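Plates, rims and bad angles: an afternoon at the Jirnham open day

The plate slipped twice before the visitors had put their coats down. Kaan Tokgöz picked it up, checked the rim for chips and handed the gripper back to the next person in line.

Jirnham's open day in June was set up around hand-held grippers, the same two-finger end that goes on the arm, carried by a person who does the job while a camera on the tool records it. The arm itself stayed switched off for most of the afternoon. Bülent Yaman, who runs the recording side, wanted visitors to do the task first and watch playback second.

The task was dishes. A plate is gripped at the rim, tilted and lowered into a basin. A flat plate lying on a table offers the fingers almost nothing to close on, so the operator has to get one finger under the edge. Once the plate is up, the contact area is small and the weight hangs well off to one side. Any twist at the wrist becomes a swing at the far rim.

Dionysis Konstantinidis of Eren, the firm that machines the fingers, had brought 2 sets of pads. The softer set held glazed plates better and wore out faster. He is not convinced the trade is worth it. "Change the approach angle before you change the rubber," he said. Yaman disagreed and they went on about it for some time.

Each visitor was given 5 attempts. The group recorded 43 usable runs, which go into a set of 800 that the Jirnham team has been building in ordinary rooms. Yaman rejects runs where the tool stops in midair for too long, or where the operator's other hand helps. Several visitors lost runs to the second rule without noticing.

The late session covered lowering depth. Letting go too high drops the plate. Going too deep brings the finger housing up against whatever is already in the basin, and the camera's view of the far side gets poor at that point.

The software for the playback is Stiltonen, still in its first release.

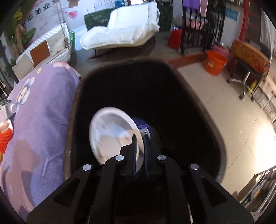 Page last changed: 11/08/2021

Rim grip, plate tilted nearly on its edge over a dark basin.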